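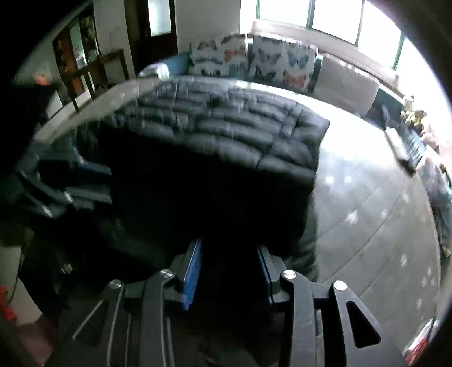 Coat swap returns to Zokgate hall this August

Get your puffers out of the loft, everyone, the Zokgate coat swap is back! I know it feels daft to be talking about winter coats when half of us are walking round in sandals, but last year we left it until the cold weather had set in and by then people had already gone and bought new ones. So it's August this time, in the hall on Vomier Lane, same as before, doors open at ten.

If you haven't been, it's dead simple. You bring a coat you don't wear, you get a token, and you swap the token for any other coat on the rails. Children's sizes are free whether you've brought anything or not. Anything without a token is two pounds, and the money goes towards the hall heating (which could do with it, as anyone who came to the quiz will tell you).

Last year 200 coats went home with new owners and I came away with a long green one that I have worn to death. The puffers went first. They always do! If you've got a black quilted one sitting at the back of the wardrobe, please bring that along, as there were people asking for plain black ones all day and we'd run out before lunch.

A few of you have asked how to get a puffer ready, so I had a chat with the people at Flollen, the launderette next to the chemist, and they were very helpful. Check the label before anything else. If it says it can be washed, do up the zip, empty the pockets and put it in on its own with a small amount of liquid, no softener. Drying is the part where most of us go wrong. It wants a low heat and plenty of time, with a couple of clean tennis balls thrown in to knock the lumps out of the filling. Take it out now and then, give it a shake and squash each of the channels between your fingers, and if you can still feel clumps along the stitching it needs longer. I ruined a perfectly nice jacket a few years back by putting it away when it was still damp in the middle, and the smell never left it.

Flollen are doing coats for the swap at half price all through August, so mention it at the counter.

Folding is another thing. Lay it face down on the floor or the bed, bring both sleeves in across the back, fold the sides in and then roll it from the bottom hem, pushing the air out as you go. It will spring open again the minute you let go, so have a bag ready. Please don't use the vacuum bags though, we had some last year that took all day to puff back up and they looked very sad on the hanger.

Kwak, the hardware shop, has lent us extra rails and given us a box of hangers, the thick sort that don't bow in the middle. We're still short of a long mirror, so if you have one you could spare for the day, do shout.

Small repairs are fine, by the way. There will be a mending table by the stage for loose buttons, stuck zips and little nicks in the outer fabric, with patches in black, navy and grey. Big rips, or anything with the stuffing coming out by the handful, should go to the textile bank in the car park instead.

You can drop coats off at the hall any morning in the week before, or just bring them on the day. The date will go up on the hall door as soon as the booking is confirmed.

Posted 04/07/2019 in Local news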